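Call for participants: tea and coffee tasting panel, Cleddale

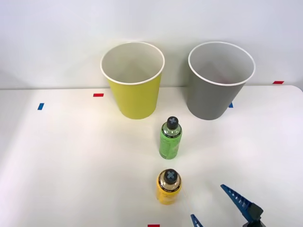 Troruvov is looking for adults to join a tasting panel that starts in September. We blend tea and roast coffee for cafes and small shops in Cleddale and Edport, and we need people who drink one or the other most days. No training or experience is needed.

**What you would do**

- Come to 9 sessions at our Cleddale office, starting at 6 p.m.
- Taste up to 24 small samples per session and score each one on a paper form
- Write a short comment when two samples seem the same to you

**Who can apply**

You must be 18 or older and able to read and write in English. Please don't apply if you are pregnant, have been told to limit caffeine, or work for another tea or coffee company. Smokers may apply but are placed in a separate group.

**Pay**

$625 for the full series, paid by check after the last session. If you miss more than one session, you are paid only for the ones you attended. Bus fare from Edport is paid back with a receipt.

**How to apply**

Send a letter with your name, age, phone number, and what you usually drink to Ilse Steinbach, Troruvov, 89 Mill Street, Cleddale. Please don't wear perfume or aftershave to the first meeting.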